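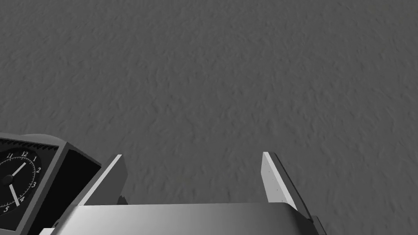
*5 min read*

# Is the Flitarel household scene subscription worth it for a beginner with a two-armed robot model?

**driftwood_and_solder**
17 May 2025

Hello everyone, and sorry in advance for the length of this. I've been lurking here since December and have learnt an enormous amount from you all, so I thought I'd finally ask something of my own.

I'm looking at the household subscription from Flitarel, the one where you log in and get simulated rooms with a robot already in them, all set up and ready to drive. My plan (if you can call it that!) is to teach myself a bit of pick-up-and-put-down work with both arms before I spend real money on real hardware. I run a small repair shop in Nernstead and my evenings are my own, so I have time, just not endless patience for installing things.

I'm on the free trial at the moment and have been playing in one of the rooms from the Mangubat pack. It has a little chest of drawers against a wall, each drawer front a different colour, with a clock and a big black spider on top. I like it very much. The colours make it easy to say to yourself "right, the blue one" and know what you mean. What I'm finding hard is the view from the gripper. When I'm driving from the wrist I get the two fingers and a great deal of grey floor, and whatever I'm after is often tucked down in a corner where I can only see part of it. The clock is the worst for this. I'll have the fingers wide open, with the dial sitting off to the left of them, and I can't for the life of me judge how far away it is.

So my worries are these. Does the paid version give you better views, or is it the same views with more rooms? The yearly price came up as $604 on my screen, which is a fair bit for a hobby. And does what you learn in there carry over to a real arm, or am I going to become very good at a computer game? I'd be grateful for any thoughts, even if the thought is "go and buy a cheap arm and stop fussing".

---

**oldpaddock**

Welcome, and please don't apologise for the length, you should see some of mine.

I've had the paid plan for a good while and I'd say it's the same views with more rooms, plus a couple of things that matter more than they sound. You get the overview camera and the wrist cameras in the trial as well, but on the paid plan you can have them open side by side, and that fixed most of what you're describing. I drive with the body view large and the wrist view small in the corner. The body view gets me into the neighbourhood, and I only look at the wrist view for the last little bit.

With the clock in particular, don't try to judge the distance from the face. It's a dark dial in a grey boxy housing, and on a grey floor there isn't much to go on. Look at where the housing meets the finger instead, and creep. If the near finger starts to cover part of the side panel you know which of them is closer to the camera, and you can work out the rest from there. I spent ages squinting at the hands of that thing as if knowing the time would help me pick it up!

The other habit I'd suggest is to go back out to the body view every time you feel lost, even if it seems slow.

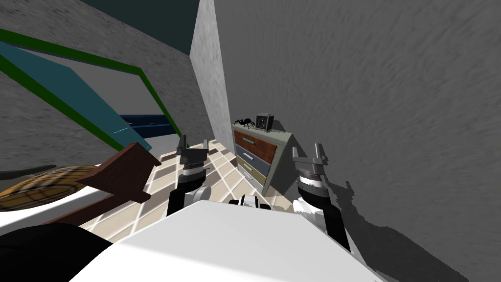

I also park whichever arm I'm not using well out of the road, with its fingers pointing up, and only bring it in when the first one has hold of something. Two arms moving at once is lovely when it goes well, but when you're learning it just gives you two things to be confused about. And watch the tilt. If your whole view has gone over on an angle, with the floor running off diagonally, level yourself before you reach for anything. Your hands will tell you up is up and the screen will disagree, and you'll end up knocking the chair.

As for the money, the pack list says almost 3,000 objects across all the rooms, and I doubt I've touched 100 of them. What I pay for is being able to reset a room in a second or so and have another go. You can't do that with a real shelf of real things. My only real grumble is with the textures. The walls and floors in some rooms have the same speckly grey finish, and when you're up close with the wrist camera it's hard to tell which of them you're looking at. I wrote to support and got a polite reply saying they'd heard it before. Nothing has changed yet that I've noticed.

If it were me I'd take the monthly plan for a bit before committing to the year. You can switch over later, and they take off what you've already paid that month.

---

**kettle_tin**

buy a cheap arm. sims are fine but nothing slips in them the way it does on a bench. I had the Flitarel trial and got bored

---

**northshed_robotics**

I'll put in a word somewhere between the two, if I may. I have the Punano desktop arm at home as well as a Flitarel plan, and I've gone back and forth between them for most of a year.

What carried over for me was the looking. By the time the Punano arrived I was already used to swapping between cameras, lining up the gap between the fingers before closing, and backing off straight instead of swinging away. All of that I had from the simulated rooms and it saved me a fair few dropped mugs. What didn't carry over was the feel of gripping. On the screen I'd got lazy about how hard I closed, and the first week with the real arm I squashed a paper cup and flung a marker pen across the kitchen (the dog was thrilled). So kettle_tin isn't wrong about slipping, although I wouldn't let it put you off.

A few practical bits for the Mangubat rooms, as I know that one with the coloured drawers quite well:

- Start with a drawer before you try anything on top of the chest. The handles give you something definite to aim for, and the teal one stands out nicely against its reddish-brown front.
- Leave the spider until last. Those long thin legs are a misery to get fingers around.
- Check your browser's graphics setting. Mine had dropped to low without telling me, and the floor grain went to mush.
- Save your starting pose under a name you'll remember. I have a dozen called "test" and no idea which is which.

On the price, oldpaddock's idea of going monthly first is what I did too. I moved to the yearly plan after 2 months and haven't regretted it, though I'd probably have been just as happy staying put. If you do end up wanting an arm, ask again here before you buy, as the Punano has a newer wrist now and I've heard mixed things about the cable.

---

**driftwood_and_solder**

Thank you all, you've been so kind — even the short one! I tried parking the spare arm last night as suggested and it made a world of difference, I hadn't realised how much of my attention it was taking up. I've gone for the monthly plan and will have a crack at the teal handle over the weekend. Still can't manage the clock. Does anyone know whether the side-by-side layout can be saved, or do I have to set it up again each time I log in?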